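3.2 Listening Sessions and Material

The corpus consists of 250 recordings by singer-songwriters released on small labels, drawn from the Sakard catalog. Each track was cut to its first verse and first chorus, and loudness was matched before playback. Tracks with spoken introductions were started at the first sung line. We removed 11 recordings in which the lead vocal could not be separated from the backing parts with the Miva source separation tool.

Listeners (n = 73) rated each excerpt for vocal closeness on a scale from 1 to 7. The order of excerpts was shuffled for each listener, and no excerpt was heard twice in a session. Ratings were entered on paper and later typed into a spreadsheet by the second author (Daher). Where an entry could not be read, it was treated as missing.
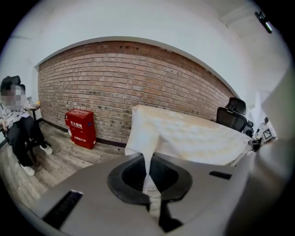 Figure 2. Table with off-white covering, front edge.

Vocal closeness was modeled with a mixed-effects regression. Fixed effects were breath noise level, reverberation time, and the level difference between voice and accompaniment. Listener and recording were entered as random intercepts. We first tested a version with tempo as a further predictor, following Ofori's earlier work on ballads, but it did not improve the fit and was dropped.

Reverberation time was estimated from the separated vocal and is therefore less certain for tracks with dense arrangements. For the Plostonent subset, original session stems were available, and the estimates were repeated on these. The two sets of values are compared in Section 4.1.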